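Tredden Arbeitsplatz D2 - Zweiarm-Handhabungsplatz für Prüf- und Versuchsbetrieb

Artikelgruppe: Handhabungsplätze, stationär
Ausführung: Tisch mit zwei Armen, Steuerschrank, Dokumentationspaket
Lieferstatus: auf Anfrage

Übersicht
Normen und Risikobeurteilung
Technische Merkmale
Betriebsregeln
Anwendung
Lieferumfang
Zubehör
Downloads

Übersicht

Der Arbeitsplatz D2 ist ein Tischsystem mit zwei Armen für das Greifen, Halten und Einlegen formunbestimmter Gegenstände. Er wird in Prüflaboren, Entwicklungsabteilungen und Ausbildungswerkstätten eingesetzt, in denen Versuchsabläufe wiederholbar und nachvollziehbar dokumentiert werden müssen. Das System wird als unvollständige Maschine mit Einbauerklärung und Montageanleitung geliefert. Die Konformität der vollständigen Anlage einschließlich Greifer, Werkstück und Aufstellort erklärt der Integrator oder, sofern er selbst integriert, der Betreiber.

Diese Seite fasst die Anforderungen zusammen, die bei Auslegung, Inbetriebnahme und Betrieb zu beachten sind. Sie ersetzt nicht die Betriebsanleitung. Bei Abweichungen gilt die mit dem Gerät ausgelieferte Fassung.

Normen und Risikobeurteilung

Für die Auslegung des D2 wurden die folgenden Regelwerke herangezogen:

Maschinenrichtlinie 2006/42/EG
EN ISO 12100, Risikobeurteilung und Risikominderung
EN ISO 10218-1 und EN ISO 10218-2, Industrieroboter und deren Integration
ISO/TS 15066, kollaborierende Roboter
EN ISO 13849-1, sicherheitsbezogene Teile von Steuerungen
EN ISO 13850, Not-Halt
EN 60204-1, elektrische Ausrüstung von Maschinen

Die Risikobeurteilung des Herstellers deckt den Tisch, die Arme und den Steuerschrank ab. Nicht abgedeckt sind kundenseitige Greiferfinger, Werkstücke mit scharfen Kanten, Behälter mit unter Druck stehendem Inhalt sowie Fahrbewegungen außerhalb des parametrierten Arbeitsraums. Für diese Punkte ist eine eigene Beurteilung zu erstellen. Eine Vorlage liegt dem Dokumentationspaket bei (Formblatt D2-RB).

Bei zwei Armen über derselben Tischfläche entstehen Quetschstellen, die bei Einzelarmsystemen nicht vorkommen. Zu betrachten sind mindestens:

Arm gegen Arm im gemeinsamen Arbeitsraum
Greifer gegen Tischplatte
Greifer gegen Behälterrand
Kabelschlaufe gegen Armgehäuse
Einzug von Trageschlaufen, Bändern und Kordeln in ein Gelenk

Der letzte Punkt wird in der Praxis häufig übergangen. Textile Werkstücke mit freien Schlaufen können an einem bewegten Arm hängen bleiben und unkontrolliert über die Tischkante gezogen werden. Die Ablageposition ist so zu wählen, dass freie Schlaufen nicht im Fahrweg der Gelenke liegen. Lässt sich das nicht vermeiden, ist der Fahrweg zu verlegen oder die Schlaufe zu fixieren.

Technische Merkmale

Anzahl der Arme: 2
Befestigungspunkte der Tischplatte: 4
Netzanschluss: 400 V, dreiphasig, über Steuerschrank
Prüfintervall Greifer: 2.000 Betriebsstunden
Oberfläche Tisch: weiß, matt
Leitungsführung: außenliegend, mit Schlaufenreserve
Betriebsarten: Einrichten, Einzelschritt, Automatik
Freigabe: Zustimmtaster, dreistufig (nur Einrichten und Einzelschritt)
Not-Halt: am Bediengerät und am Tischgestell
Kommunikation: Ethernet, digitale Ein- und Ausgänge

Traglast und Reichweite hängen von der bestellten Armvariante ab und sind dem jeweiligen Datenblatt zu entnehmen. Bei der Traglastrechnung ist das Eigengewicht des Greifers abzuziehen. Bei nachgerüsteten Fingern ist zusätzlich der verschobene Schwerpunkt in der Steuerung einzutragen, andernfalls arbeitet die Kollisionserkennung mit falschen Schwellwerten.

Betriebsregeln

1. Aufstellung

Der Tisch wird an allen Befestigungspunkten mit dem Boden verschraubt. Stellfüße allein sind für den Automatikbetrieb nicht zulässig. Der Abstand zu Wänden und festen Einbauten ist nach EN ISO 13854 zu bemessen. Rückwände im Bewegungsbereich sollen einfarbig und nicht spiegelnd sein, wenn eine optische Lageerkennung verwendet wird.

2. Leitungen

Außenliegende Leitungen benötigen eine Schlaufenreserve, die der vollen Gelenkbewegung folgt. Eine zu kurze Schlaufe belastet den Stecker, eine zu lange kann sich am Nachbararm verfangen. Nach jeder Änderung des Programms sind beide Arme in der Betriebsart Einrichten durch die äußersten Stellungen zu fahren. Dabei ist die Leitungslage zu beobachten und im Anlagenbuch zu vermerken.

3. Trennung der Arbeitsbereiche

Jedem Arm wird ein eigener Bereich zugewiesen. Der Überlappungsbereich wird über eine Belegtmeldung verriegelt, sodass immer nur ein Arm einfährt. Aufgaben, bei denen beide Arme gleichzeitig am selben Gegenstand arbeiten, sind als gekoppelte Bewegung zu programmieren und gesondert freizugeben. Das betrifft insbesondere das Offenhalten eines Behälters durch den einen Arm während der andere einlegt.

4. Greifkraft

Die Greifkraft ist für jedes Werkstück einzeln festzulegen. Lebensmittel, Textilien und dünnwandige Verpackungen werden mit der niedrigsten Kraft begonnen und schrittweise gesteigert. Der freigegebene Wert gehört in das Versuchsprotokoll. Eine pauschale Einstellung für gemischte Werkstücke ist nicht zulässig - auch nicht im Vorversuch.

5. Annäherung

Über dem Werkstück ist ein Haltepunkt zu setzen, an dem der Greifer geöffnet und senkrecht ausgerichtet ist. Erst danach folgt die Absenkbewegung mit reduzierter Geschwindigkeit. Bei runden oder ovalen Gegenständen ist mit Wegrollen zu rechnen. Die Finger sollen den Gegenstand seitlich umfassen, bevor die Schließbewegung beginnt.

6. Biegeschlaffe Behälter

Taschen und Beutel verändern bei Berührung ihre Öffnung. Der Ablagepunkt darf deshalb nicht allein aus der Ausgangslage berechnet werden. Reißverschlüsse sind vor Beginn so weit zu öffnen, wie es der Versuch vorsieht. Metallische Zuganhänger und reflektierende Innenfutter können die optische Erkennung stören und sind bei der Beleuchtungsplanung zu berücksichtigen.

7. Eingriff von Personen

Werkstücke werden nur bei stillgesetzten Armen von Hand umgelegt. Der sichere Halt nach Stoppkategorie 2 genügt hierfür, wenn die Stillstandsüberwachung aktiv und geprüft ist. Nach einem Not-Halt ist der Tisch zu räumen, bevor quittiert wird. Ein automatischer Wiederanlauf ist steuerungsseitig gesperrt und darf nicht überbrückt werden.

8. Protokollierung

Zu jedem Versuchslauf werden Programmstand, Greifertyp, Werkstück, Ausgangslage und verantwortliche Person festgehalten. Abgebrochene Läufe werden ebenfalls protokolliert, mit Angabe der Betriebsart und des Meldetextes. Die Steuerung speichert die Ereignisliste; die Angaben zum Werkstück sind von Hand zu ergänzen.

Anwendung

Typische Aufgaben am D2 sind das Einlegen von Einzelteilen in weiche Behälter, das Öffnen und Schließen von Verpackungen sowie Halteversuche an Textilien. Für Vergleichsmessungen empfiehlt sich eine freie Tischfläche mit wenigen, deutlich unterscheidbaren Gegenständen. Hilfsmittel, die nicht zum Versuch gehören, sind vor dem Start zu entfernen.
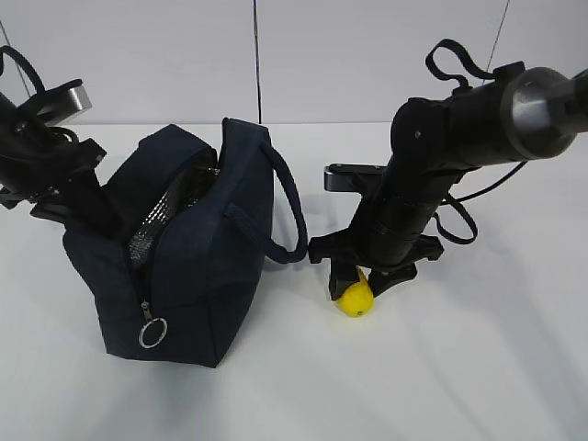 Handhabung mit zwei Armen: Kühl- oder Lunchtasche mit teilweise geöffneter Oberseite, rechter Greifer über einer Zitrone.

Für Aufgaben dieser Art ist die Lage der Trageschlaufe im Einrichtblatt einzutragen. Liegt sie zwischen Tasche und Einlegegut, muss der Fahrweg des einlegenden Arms oberhalb der Schlaufe verlaufen. Der haltende Arm wird zuerst positioniert und bleibt während des Einlegens in Lageregelung. Er darf erst gelöst werden, wenn der zweite Arm den Überlappungsbereich verlassen hat.

Lieferumfang

Tisch mit Gestell und Befestigungssatz
Zwei Arme, montiert und vermessen
Steuerschrank mit Netzanschlussleitung
Bediengerät mit Zustimmtaster und Not-Halt
Montageanleitung und Einbauerklärung
Formblätter D2-RB (Risikobeurteilung) und D2-VP (Versuchsprotokoll)

Greiferfinger werden nach Werkstückangabe gesondert angeboten.

Zubehör

Jamum Fingersatz, weich - für druckempfindliche Werkstücke, austauschbar ohne Werkzeug
Jamum Fingersatz, schmal - für Zuganhänger und Laschen
Lesel Leitungshalter - begrenzt die seitliche Auslenkung außenliegender Leitungen
Lesel Bodenmarkierung - für die Kennzeichnung des Bewegungsbereichs
Nnaji Kraftmessdose - zur Überprüfung der eingestellten Greifkraft

Beim Einsatz von Zubehör anderer Hersteller ist die Einbauerklärung des D2 weiterhin gültig, die Risikobeurteilung der Gesamtanlage muss jedoch angepasst werden.

Downloads

Montageanleitung D2 (PDF, deutsch und englisch)
Formblatt D2-RB, ausfüllbar
Formblatt D2-VP, ausfüllbar
Anschlussplan Steuerschrank

Technische Rückfragen zu Normen und Freigaben: Adebayo Effiong, Produktsicherheit. Bitte Seriennummer und Programmstand angeben.

Stand der Produktseite: Samstag, 21. Dezember 2024. Technische Änderungen vorbehalten.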